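About Skurkow Computer Repair

We fix computers. Desktops mostly, some laptops, the odd printer if you ask nice. Started in June with one bench and a borrowed screwdriver set, now we're at 247 Istmont Road, same block as the bakery, parking round back.

Kwesi Owusu runs the bench. Haziq Nair does pickups, phones, invoices and most of the data recovery. Old towers welcome, we dont push you to buy new.
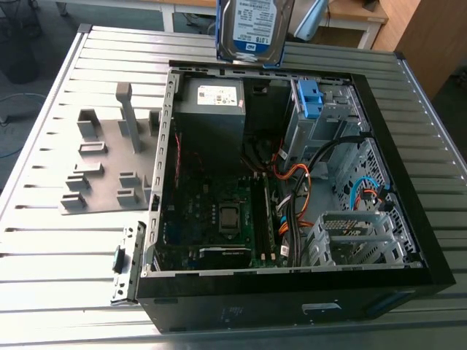
WHAT WE DO

Side panel off, tower on its side, that's most of our day. Drives like the 1.0TB WD, memory, power supplies, SATA cables, fans. Dust too, lots of dust. Bring the tower only, leave the monitor and keyboard home. Write your password down for us or we'll be calling you.

Drive swaps are $35 labor plus the part. Copying your files over is extra, ask first. Old drive goes back to you in a bag unless you tell us to wipe it.

We also look after the office machines at Stojanovska Dental and the Prekeo warehouse, so Friday mornings we're out. Leave a mesage and Haziq will get back to you after lunch.

Prices updated January 31, 2020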